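Cameron Rennie
Dry goods buying, mostly pulses

Thread on reading a wholesale offer for dry beans. Several people asked after my January post on chickpea sizing. Scope is whole dry beans in bags, bought for repacking or for a kitchen. Canning beans have extra requirements I'm leaving out.

First, the offer line. A usable one gives type, crop year, origin, grade or spec reference, packing, quantity, delivery term with a named place, and how long the price holds. If crop year is missing, ask before anything else. Old crop and new crop are different goods at different prices.

"Current crop" is acceptable in an email and useless in a contract. Whose current? In the weeks when one harvest is ending and another is coming in, both sides can mean different years and both be right. Write the year.

Color is a weak check on age. Pinto seed coats darken in storage, but slow-darkening varieties exist and will look fresh well past the point where they cook fresh. Black beans tell you close to nothing by eye. Use a cook test.

My cook test: weigh a fixed sample, soak overnight in measured water, drain, weigh, simmer at a low boil, pull a spoonful at intervals and press between two fingers. Log when most of them crush without a hard center. Same pot, same burner, same water every time or the log is worthless.

On that test, the last lot of small whites from Yatsenko took 80 minutes. The pre-shipment sample took less. The difference was within what I'd put down to sampling, so I accepted it and wrote it in the file.

Water matters more than people expect. Hard water slows softening. If your supplier's cook time and yours disagree, compare water before you compare beans. I keep one jug of the same low-mineral water for tests and cook nothing else with it.

Moisture. My purchase spec says 16 percent maximum, 14 preferred. Too wet and you have a mold risk in storage. Too dry and the seed coats crack in handling, so the splits you see on arrival may not have been there at loading.

Moisture is also weight. You are paying for it. If the offer says "max 16" and the seller delivers right at the limit, that is in spec and you have no claim. If you care, negotiate a price adjustment above your preferred figure and put the formula in the contract.

State the method. A handheld meter calibrated for one bean type will read wrong on another, and two meters of the same model can disagree. We settle on an oven result from the agreed lab and treat the meter as a screening tool at the dock.

Defects. These usually get lumped into one "total defects" number. Ask for the breakdown: splits, damaged, contrasting classes, foreign material. A lot with splits makes an ugly bag of beans and a perfectly good soup. A lot with stones is a different problem.

Foreign material should be its own line with its own limit, and stones should be separate inside that. "Machine cleaned" describes a process with no stated result. Same for "color sorted" and "hand picked." Ask what the lot tested at after cleaning.

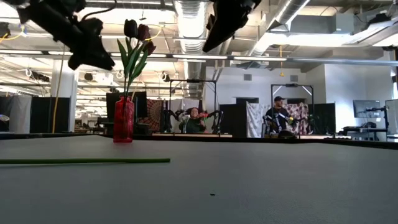

Dark tulips in the red glass vase.

Size. Usually given as a count per 100 grams or as a screen size. They don't convert cleanly into each other because shape varies. Pick one, state it, and ask for the sample to be measured the same way. Hitari quotes counts and Unolix quotes screens, so I keep two columns and never compare across them.

Uniform size is worth paying for if you cook in bulk. A mixed lot gives you some beans splitting while others are still firm. For a retail bag where the customer cooks a cup at a time, the premium is harder to justify.

Samples. There are three kinds and they get confused: a type sample (what this seller's goods generally look like), a pre-shipment sample (drawn from your lot), and an arrival sample (drawn at your end). Only the second and third say anything about what you bought.

Seal and label the pre-shipment sample with the lot number and who drew it. Keep half untouched. If there's a dispute later, the untouched half is what both sides will want to look at. A zip bag with "beans ok" in marker has cost me one claim already.

Drawing arrival samples: take from bags across the whole load, top and bottom, front and back. The pallet nearest the doors is the easiest to reach and the least representative. Use a bag trier, reseal the hole, combine, mix, divide down.

Packing. Our standard is 25 kg woven poly bags, 42 to a pallet, stretch wrapped with a cardboard sheet under the first layer. The sheet is in the spec by name. A pallet with a raised nail head and no sheet will open a bottom bag, and you find out when the forks lift it.

Ask for net weight per bag, and whether bags are weighed individually or filled by volume and checked. I weigh a handful at random on arrival and log the low ones. Light bags tend to run in a streak from one part of a shift, so if you find one, weigh its neighbors on the same pallet.

Delivery terms. FOB, CIF and the rest tell you who pays for what and where the risk passes. They don't say anything about quality, and they don't settle when title passes. I still see "CIF, quality as per destination" typed on one line with no lab named and no time limit. It needs both.

Also watch where the price is fixed. Jasum sends a delivered price with a fuel line that floats. Fine, as long as it's visible. Put the floating part in its own cell and compare offers on the total at today's value, then again with fuel up a notch. The ranking can swap.

Insects. Bean weevils are the one to know. Look for small round exit holes and fine dust in the bottom of the bag. Live insects on arrival is a rejection in my contracts, no tolerance. Ask for the fumigation certificate and read the date and the lot number on it, both. I've been sent a certificate for someone else's peas.

Storage at your end: cool, dry, dark, off the floor, away from the wall, nothing with a smell in the same room. Beans take up odor from detergent and from onions. Rotate by crop year first and arrival date second – a late arrival can be older goods.

Don't blend crop years to use up remainders. The old ones cook slower and you get the mixed-lot problem described above, this time self-inflicted. I sell remainders as is, labeled by year, to a soup kitchen account that purees everything.

Claims. Read the notice period before the truck arrives. If it's a short one, sampling on arrival is the only workable plan. Photograph the seal number, the open doors, the bags in place, then unload. Send notice in writing with the lot number even if the lab result is still out.

My comparison sheet has these columns: seller, type, origin, crop year, moisture max, splits, foreign material, stones, size method, size value, packing, term and place, price, fixed or floating, validity, sample received, cook time. Any blank cell gets an email. An offer with blanks doesn't get ranked.

Correction to the sampling post: "top and bottom" means top and bottom of the pallet, and I also push the trier to different depths inside the bag. Splits and dust settle.

Someone asked about lentils. Moisture, samples and claims carry over as written. The soak step doesn't apply, and size matters less in the pot. Red split lentils need their own thread since the defects are counted differently. Next one.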